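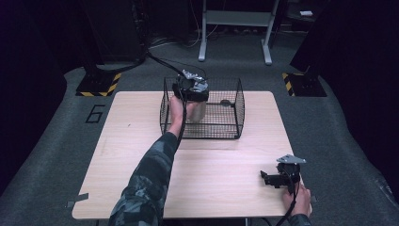 Prurmont Cups and Baskets
Data card and README

Overview

Prurmont Cups and Baskets is a small collection of recordings on one household subject: putting cups into open baskets and taking them out again. It belongs to the Tisard series on kitchen storage, together with the parts on drawers and on dish racks. Each part can be used alone.

The baskets are of wire mesh, open on the top. We preferred mesh to solid boxes for this part. A cup inside a mesh basket stays partly visible from the side, and its look changes with every small movement. People who work on finding objects behind other objects may find this useful.

What is in the folder

There are 100 episodes, divided into 4 groups:

cup_in – the cup starts on the table and ends in the basket
cup_out – the cup starts in the basket and ends on the table
cup_shift – the cup stays in the basket and changes its corner
cup_swap – one cup goes out, another goes in

Every episode has its own subfolder with the video, a file notes.txt and a file labels.csv. The labels give the start and the end of each contact with the cup. Times are in seconds from the first image of the video. Please read notes.txt before you use an episode, it tells if something unusual happened, for example a cup that fell on its side.

The things

Cups: straight ones without a handle, in pale colors. We left out mugs, they catch with the handle in the mesh and deserve their own part.

Baskets: rectangular, black wire, fine square grid. The rim is thicker than the walls. When a cup touches the rim, we label this as "rim" and do not count it as a contact with the wall.

Tables: light wood, with nothing on them that does not belong to the task. We wipe the tabletop between the groups.

Rules for the person at the table

The cup must pass over the rim, never through a gap or under a lifted basket. The basket may slide a little, but it should not be turned over. If the cup falls, the person picks it up and continues, and the episode stays in the collection. Both hands may be used. There is no time limit, and we asked everybody to work at the speed they would have in their own kitchen.

Known problems

In 3 episodes of cup_shift the basket slides so far that "corner" is hard to decide. These are marked "unclear" in labels.csv.

Pale cups on pale wood have a weak edge in the image. The labels of cup_out suffer from this more than the others, and the moment when the cup is set down can be late.

The group cup_swap was labeled by one person only. A second reading is planned for February.

Folders and names

Names follow the pattern group_table_number. The older names from Grecu, with a hyphen, do not work anymore. The script rename_groma.py changes them to the new form. Make a copy first – the script writes over the old names.

Changes

16 January 2026: labels of cup_in corrected, notes.txt added to all episodes.

Contact

Questions and corrections go to Gráinne Ó Néill, who keeps the labels. Please write the full name of the episode in your message, and the time in seconds where you see the mistake.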